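# Folding, and other things I put off
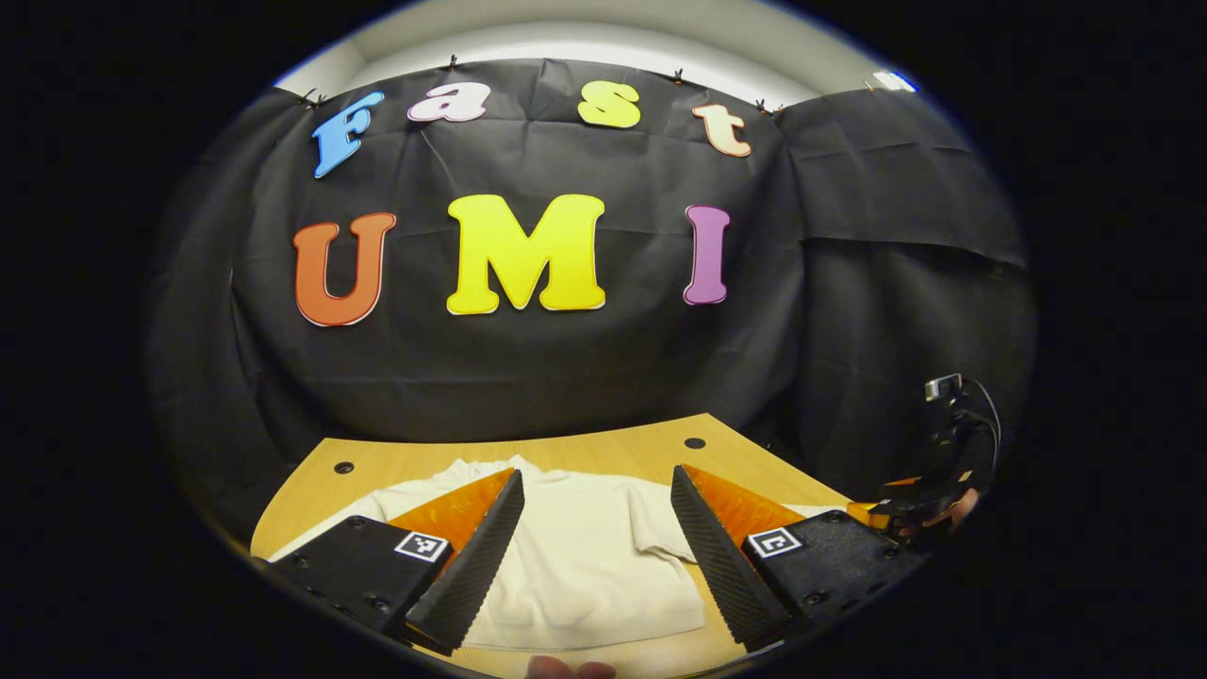
How do you fold a white T-shirt so it looks the same as every other T-shirt in the drawer?

Lay it face down, smooth it from the collar to the hem, bring each side in to the same imaginary line, tuck the sleeve back on itself, and fold the bottom up to the neck in two moves. Then do it again with the next one and try to remember where the imaginary line was.

I have owned white T-shirts my entire adult life and only started folding them properly this October. Before that I had a system, and the system was a chair. Clean things went on the back of it, cleanish things went on the seat, and anything that slid off onto the floor was considered to have made its own decision.

What changed was the drawer. I bought a dresser from a place called Suksawat, which sells plain furniture at prices that suggest it has been blessed. The dresser is lovely. The drawers are shallow. They're so shallow that a balled-up sweatshirt will hold one open like a foot in a door, and after a month of walking into an open drawer with my hip, in the dark, at 6 a.m., I decided that the clothes would have to get flatter.

## The table matters more than the method

Most folding advice starts with the shirt. I'd start with whatever is under it.

I tried the bed first, like everybody. A bed is soft and has opinions. You press down to smooth the fabric and the whole mattress gives, so the shirt bunches up around your hand, and when you lift the fold the comforter comes along for the ride. It's also a bed, so by the fourth shirt you're lying on it.

The kitchen counter is flat and the right height, but ours has a toaster, and the toaster has crumbs, and white cotton will find a crumb from across a room.

A big pale wood tabletop is the thing. Smooth enough that the cotton slides, hard enough that you can get a real crease with the side of your hand. If it happens to be one of those tops with round holes in it for cables, fold over them and move on. You'll feel the dip under your palm the first few times and then you'll stop noticing. I did once post a sock down one. It was fine. It was on the floor, where socks like to be.

The only trouble with light wood is that a white shirt on a blond table is hard to see. Under a bright ceiling light the edges more or less disappear, and you find yourself patting around for the sleeve like someone looking for their glasses. I thought about putting down a dark towel, did it once, and spent the evening picking lint off things. So now I pat.

## The sleeve problem

The body of a T-shirt is a rectangle and wants to be folded. The sleeves want to be somewhere else.

You can lay a shirt out as carefully as you like and there will be one sleeve pointing off to the side as if it's giving directions. If you bring the side of the shirt in while the sleeve is doing that, it goes right past the other edge and hangs out in the open air. Then you tuck it under, which makes a lump, and the lump works its way through every fold after that until the finished package sits at an angle and rolls off the pile.

The fix is dull. Fold the side in, stop, and deal with the sleeve before you touch anything else. Bend it back along the outside edge so it lies on top of the shirt and points down toward the hem. Flatten it. Now do the other side. I resisted this for ages because it adds a step, and I'd wanted folding to be one smooth motion like in the videos, where a pair of hands does three little moves and the shirt becomes a brick.

I've watched a lot of those videos. There's a pinch-and-cross trick where you grab the shirt at the shoulder and the middle, cross your hands over, shake, and set it down folded. I learned it. It took me an evening and most of a pot of coffee. I can do it maybe one time in three, and the other times I produce something that looks like a pillowcase with a grudge. It's a wonderful trick for company. For a basket of laundry, go slowly and deal with the sleeves.

Sweatshirts are the same job with more fabric and less cooperation. The sleeves are long enough that they have to be folded twice, once in and once back down, and the cuffs are thick, so try to keep them from landing on top of each other. I stagger mine. One cuff stops near the hem, the other a bit higher up. It looks wrong halfway through and right at the end.

## Things I bought that didn't help

I'm a person who will spend money to avoid learning a skill, so there was some shopping.

The first thing was a folding board from Cekix. It's a set of hinged panels: shirt goes on, you flip the left, flip the right, flip the bottom, and out comes a folded shirt like toast. It does work. It works so well that I did the whole basket in one go and then started on things that were already folded. But the board itself doesn't fold down to anything sensible, and it lived behind the bedroom door for a while, where it fell over every time the door was opened with any feeling. Also it's sized for somebody broader than me, so everything came out just too wide for the Suksawat drawer. I gave it to my sister. She uses it for pillowcases and has never mentioned it again, and I take that as a good sign.

The second thing was a linen spray from Utura, which promised to relax the fibers. I don't know if the fibers relaxed. I smelled like a hotel elevator for a week. If a shirt has those soft wrinkles you get from leaving it in the dryer, the side of your hand and a little patience will take out the worst of it, and the rest is only going to be sat on by other shirts anyway.

The third thing, and I'm less proud of this, was an app called Clitero that reminds you to do chores and gives you points. I reached 642 points. Then it asked me to rate my laundry experience, at ten at night, while I was having one, and I took it off my phone. A friend who kept hers tells me she's at 1,698 and has unlocked a badge with a mop on it. We're all looking for something.

## Flat, then upright

Once the shirts were behaving, there was the question of which way to put them in.

I'd always stacked. Stacking is natural, it looks like a store, and it means you wear the top 2 shirts in rotation until they go gray while the ones at the bottom stay young forever. In a shallow drawer you can't stack much anyway. So I went over to the filing method, where you fold one more time and stand each shirt on its edge, in a row, like records.

I was prepared to dislike this. It has the feel of something people do right before they tell you about it. But it suits the drawer, and I can see everything at once, even if what I see is a row of white folded edges that are impossible to tell apart. One of them is the good one with the heavy collar. One has a small bleach spot that doesn't count, being white on white, except that it's also a hole. I pull them out one at a time until I find the one I want, and then the row leans over into the gap and I have to prop it up with a sweatshirt.

A rolled-up pair of pajama pants at the end of the row keeps it all standing. I tried a proper divider first, but the pants are cheaper and I already had them.

## Where things stand

The drawer closes. My hip has healed. I fold as soon as things come out of the dryer, or at least on the same day, or I put the basket on the table where I'll have to move it to eat. That last one is the only motivational technique that has ever worked on me.

The chair is still there. I cleared it off completely, wiped it down, and sat in it for the first time in a couple of years. It's not very comfortable. There's currently a pair of jeans on it, and I'm going to leave them there, because I haven't worked out jeans yet and the bottom drawer is shallower than the top two.

Fitted sheets I'm not discussing.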